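From: Pikbridge allotments list
To: pikbridge-plots
Subject: Re: Standpipe pressure and the watering rota
Time: 7:42 in the evening

On the list earlier, the plot holder by the lower gate wrote:

> I have been down three evenings running and the water at the bottom
> standpipe is a dribble. It took me most of an hour to fill one barrel.
> The top standpipe is fine, because I walked up and tried it. Is there a
> leak, or is it simply that everybody waters at the same time? If it is
> the second then I think we need the rota back. I know people did not
> like it. I did not like it either, but I would sooner have a bad slot
> with water in it than a free choice of no water.
>
> Also, what is the plan for the hoses? Two people on the middle path
> leave theirs running on the ground and go off to weed.

I can answer some of this. I have the plot next to the meter box, so I end up reading the meter more than most.

First, the leak. I read the meter last thing at night after the gates were locked and again early in the morning before anyone was in. The number had not moved. The main shutoff was open the whole time. So the pipe on our side of the meter was holding overnight, and I don't think digging is called for. If there is a leak it is past one of the taps, in somebody's own hose or fitting, and it would only show when that tap is on.

Second, the pressure. The line from the meter goes up the hill first, feeds the top standpipe, then comes back down the east hedge to the middle path and ends at the lower gate. People assume the bottom gets the best pressure because it is downhill. It would, if the pipe were the same width all the way. The stretch along the east hedge is narrower than the rest. It was put in when there were far fewer plots at that end, and it was fine for them. With the middle path taps open there isn't much left for the gate.

I tested this. With every other tap shut, the bottom standpipe filled a can at a good rate. With both middle path taps open it dropped to the dribble you describe. I closed them again and it came back.

The top standpipe sits ahead of the narrow stretch, so it never notices. That matches what you found when you walked up.

What we can do about it, in order of cost:

The cheapest thing is to spread out the watering. Nearly all of it happens between six and eight in the evening. Mornings are empty. I am there at seven most days and have the place to myself. If even a few people on the middle path moved to mornings, the gate would have water in the evening.

Next is storage. There are 37 plots on the lower section and not many of them have a barrel. A barrel can fill slowly in the middle of the day when there is no demand, and then you dip from it in the evening and leave the tap alone. The Rorkby site did this a few years ago. Their rule is that a tap may be used to fill a barrel at any time before four, and after four it is cans only. I asked one of their people how it had gone and was told there was grumbling for a season and then it settled down.

Third is replacing the narrow pipe. I paced out the hedge stretch and then measured it properly with a tape, and it comes to 184 feet. The pipe itself is not very expensive. The trench is the problem. Part of the run goes under the root spread of the old pear, and I would not want to cut through that. We would have to go around, which means asking two plot holders to give up their edges for a while. November would be the time, with the beds mostly cleared.

I am not against the rota, but I would like to say what went wrong with it last time. The slots were handed out by plot number, so a person who worked late could end up with five in the afternoon and no way of using it. Then they watered when they could, and the people who had kept to their slots were annoyed, and they had a right to be. If we do it again I think people should put down two times that suit them and be given one of those. I would also leave the top section out of it completely, as nothing they do makes any difference to the gate.
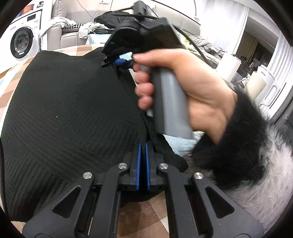

On hoses left running, the site rules already cover this. A hose has to be held or attended. It is on the sheet inside the shed door, under the part about bonfires. I don't want to name plots on the list. If you see one running and the plot is empty, turn off the tap and coil the hose to the side of the path. I have done that several times and have had no complaints.

A few practical notes while I am writing.

The washer on the left middle tap is worn and it needs to be turned hard to stop. Please don't use a wrench on it. I have a new washer and will fit it once I can get a quiet half hour with the main off. I will post here the evening before so that people can fill up.

If you are buying a barrel, get one with a lid. Open barrels breed mosquitoes and we had a lot of them by the compost bays last summer. Okow Yard Supply has plain ones with a lid and a tap already fitted. Apaza has them cheaper, but without the tap, and you have to cut the hole yourself. I bought one of those and it has been all right, though the first hole I cut was too low and I couldn't get a can under it. Put the barrel on two layers of block before you decide where the tap goes.

Don't stand a barrel on bare soil. A full one is heavy, and mine sank on one side over the winter and had to be emptied and started again.

Mulch helps more than I expected. I put down straw on the beans and left one row bare to compare, and the bare row needed water twice as often. There is still a heap of straw behind the shed that anyone can take from. It is wet on the outside but good in the middle. Use the fork and leave it there afterward, please, since the last one went home with someone.

As for money, we have 300 dollars put aside for water work. That would go some way on pipe, or it could be used to get barrels for the shared beds and one for the gate itself. My own preference is the barrels this year and the pipe later, once we have seen whether it is still needed. I know others would like to get the pipe done and be finished with it. Please say which you would go for, and say if you would be able to dig, as the answer to the second question decides a lot about the first.

To the plot holder by the gate: if you can get down before work in the meantime, you should find the water is fine. If you can't, you are welcome to dip from my barrel by the meter box. The lid just lifts off. I fill it at lunchtime and rarely use more than half.

I will read the meter again at the end of the month and post the figure here as usual.

Plot by the meter box

--
You are receiving this because you are subscribed to pikbridge-plots.
Replies go to the whole list.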